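Print this page | E-mail this page

Card Holder Repair and Refurbishment Line
Progress report to the Plendavmont Fund
Reporting period ending April

1. Status

The line is running to plan on inspection and sleeve work and is behind plan on snap replacement. Of the 1,000 holders in the funded lot, 414 have been through first inspection. Of those, 73 were set aside for repair of the closure or the binding. The remainder needed cleaning or new sleeves only and have moved to the packing shelf at the Trustby workshop.

Spending is within the approved budget for labor and supplies. No change to the end date is requested.

2. Scope of work

The grant covers small folding card holders collected through the Trustby trade-in counters. Each holder is opened, cleaned, checked at the binding and the strap, and fitted with new sleeves where the old ones have split or clouded. Holders that pass are returned to sale through Antoniuk at the reduced price set out in the proposal. Holders that fail are stripped for straps and rivets, and the covers go to the scrap bin by color.

Wallets, passport covers and zippered cases are outside the scope. A number of these arrived mixed in with the lot and were sent back to the counters.

3. Inspection method

The inspection sheet was rewritten at the start of the period. The first version asked for a single pass or fail mark, and it gave no record of where the fault was. The current sheet has separate lines for cover, edge stitching, spine, rivets, sleeves, strap and snap. The holder is laid open on the table with the strap extended so that all of these can be checked without turning it over. The outside of the cover is checked last.

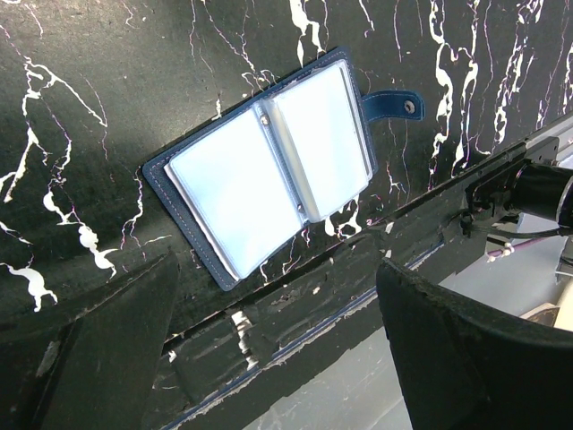 Dark blue holder, open, with strap extended. Rivets at both ends of the spine strip; snap near the end of the strap.

Holders of this pattern carry two stacks of clear sleeves, one on each side of a riveted spine strip. The rivets hold up the spine, and the sleeves are worked on from there. In earlier trials the old sleeves were cut out close to the binding and the new ones glued in. Glue did not hold on textured material and the method was dropped in April. Sleeves are now punched and set under the rivets. This takes longer per holder but the joint can be opened again.

Sleeves are checked for three faults: splits along the open edge, clouding, and folds close to the binding. A fold alone is not a reason to replace the stack. It is noted on the sheet, the sleeves are pressed flat under a board overnight, and the holder is looked at again the next morning. If the fold has set, the stack is replaced.

4. Snaps and straps

Snap replacement is the slow step. The snap sits close to the end of the strap, inside the line of stitching, and there is little material around it. The press supplied with the Fista tool set has a die that is too wide for this position and marked the stitching on the first straps tried. A narrower die has been ordered. Until it arrives, snaps are being set by hand, and only on straps where the old hole is still round.

Straps with a stretched hole are held back. We looked at moving the snap further in from the end, but the two halves then do not meet when the holder is full. A backing washer is being tested in place of this. Results will be in the next report.

5. Materials

Sleeve stock is sufficient for the rest of the lot. Rivets were ordered in one size only, and this was a mistake on our part: a share of the holders take a smaller rivet, and the larger one lifts the edge of the strip. A box of the smaller size has been bought from the supplies line.

Thread is used only for short repairs at the cover edge. Pale thread runs out fastest. Covers with more than a short run of open stitching are not resewn.

6. Changes from the proposal

There are 2 changes to report.

a) Cleaning is now done before inspection. Dirt in the stitch holes was being read as broken thread.
b) The second worktable was not bought. The existing table has enough room for the inspection and sleeve steps together, and the money has been moved to dies and rivets - the Fund approved this by e-mail.

7. Next period

First inspection of the remaining holders will continue at the present rate. The narrow die will be fitted and tried on scrap straps before it is used on stock. Antoniuk has asked for the finished holders to be packed by color, with the strap closed, and the packing sheet will be changed to match. A cost per holder, split by type of repair, will be included once the snap work has caught up.

Last updated: 21 May 2026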